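Foro Hogar y Orden > Ropa de casa > Toallas y sábanas
Tema: ¿Guardáis las toallas dobladas en bolsas de plástico transparente?
Agosto de 2018

marisol_de_la_vega
Hola a todas y a todos, os leo desde hace mucho y casi nunca escribo, así que perdonad si me enrollo (me enrollo siempre, ya lo aviso). Resulta que en el piso nuevo el armario del baño es diminuto y da pared con pared con la ducha, y me he puesto a guardar las toallas de repuesto dobladas y metidas en bolsas de plástico transparente. Así veo de un vistazo cuál es cuál, las apilo de pie como si fueran carpetas ¡y no cogen polvo! Mi cuñada dice que es una barbaridad y que la felpa tiene que respirar. Llevamos 2 veranos con la misma discusión y me gustaría saber qué hacéis vosotros.

NuwanBepari
Bienvenida, Marisol. Yo estoy con tu cuñada, lo siento. Trabajé 5 años en la lavandería Pathirana y lo que más nos traían con olor a cerrado eran precisamente toallas guardadas en plástico. La gente las toca, le parecen secas, las embolsa, y el dobladillo todavía tiene humedad. Una caja de tela o una funda de almohada vieja hacen el mismo papel y te quitas el disgusto.

tejedora22
Pues yo las embolso desde siempre y tan contenta, Nuwan, con todo el cariño. El truco es dejarlas una noche entera en el respaldo de una silla después de recogerlas del tendedero y doblarlas al día siguiente. Y no cerrar la bolsa del todo, solo remeter la solapa por debajo.

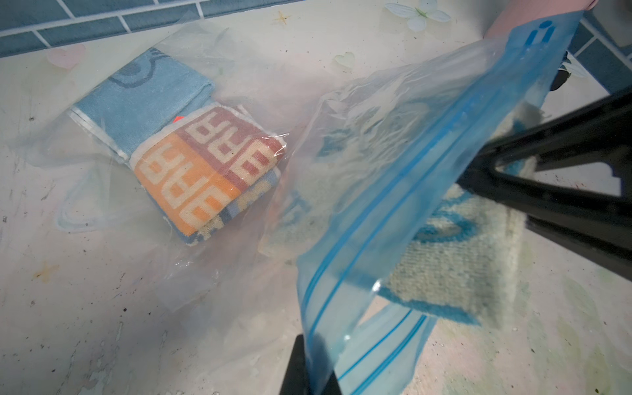 Las toallas ya dobladas y en sus bolsas. La azul clara y la de rayas naranjas y rojas comparten una.

La de rayas es de mis favoritas, por cierto, con esas letras color crema tan grandes que se reconocen hasta en el fondo del altillo. La compré en Havar, en unas rebajas, y ha aguantado muchísimo trote.

marisol_de_la_vega
¡Ay, qué alegría no ser la única! Me gusta eso de juntar dos distintas. Yo pongo una toalla por bolsa y se me va medio rollo. Y qué mona la mesa con el corazón rosa y la flor, me ha recordado al hule de casa de mi abuela.

NuwanBepari
Tejedora, muy bien dobladas, eso no te lo discuto. Pero yo le daba un repaso a la mesa antes de poner ropa limpia encima, que en la esquina de abajo a la izquierda se ven motitas. Manías de lavandería, no me lo tengas en cuenta.

tejedora22
Jajaja, tienes toda la razón, menudo ojo. Bayeta ahora mismo.

Mizanur_S
Me meto yo también, que en casa hemos probado de todo. Las bolsas de vacío Wodosura ahorran mucho sitio, pero la felpa sale aplastada y hay que sacudirla bien y airearla un rato largo. Para mantas, perfectas. Para toallas volví a la bolsa normal, con un par de agujeritos hechos con el punzón. Marisol, si tu armario da a la ducha, yo miraría antes la pared: si está húmeda, con bolsa o sin bolsa vas a tener olor.

marisol_de_la_vega
Mizanur, acabo de tocarla y está fresquita, ahora me has dejado preocupada. Voy a pasar las toallas al altillo del pasillo y a probar lo de los agujeros en la mitad, y la otra mitad en fundas de almohada como dice Nuwan. Así mi cuñada se calla aunque sea a medias. ¿Alguien sabe si el ambientador de cedro mancha la felpa blanca?

NuwanBepari
Si es madera sin aceite, no. El de aceite, ni acercarlo.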